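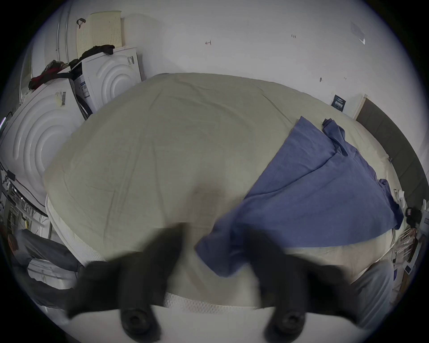
Home | News | Opinion | Business | Archive

Budget for the hours, then the hardware

By Prasetyo Tarigan

Print this page | E-mail this article

Every spring the same request crosses my desk. A team wants an arm, the arm has a price, and the price becomes the budget. At Drolitz we did it that way twice, and both times the money was gone before the machine had learned to do anything useful with a bedsheet.

I think small shops should turn the order around. Plan first for the hours of demonstration, with people holding a gripper in their own hands and doing the chore over and over. Cloth on a bed is a good case. A fitted sheet wrinkles, a shirt lands differently each time, and the only cure I know is a lot of recordings. We planned on 200 for our first folding task and needed around 2000.

None of that showed up in the quote from Endero, and I don't blame them. They sell arms. The cost of hand-held grippers, spare fingers, storage, cables and wages was ours to work out, and we left it to the end.

Our second mistake was buying for the peak. We ordered 17 grippers when we had people enough to use six. The rest sat on a shelf until the mounts were out of date. Simanjuntak, a smaller outfit than ours, bought 2, wore them out, and then bought the newer kind. Their cost per usable hour was well below ours.

There is a fair argument on the other side. Grants expire, and a finance office would sooner approve one large purchase than a string of small ones. Lonura gives a discount on bulk orders that is hard to turn down in June. I have signed for that discount myself. But a discount on equipment that waits for operators is still money spent early.

So my request for next year has wages on the first line, grippers and repairs on the second, and the arm on the third — with a note that the third line can wait until fall.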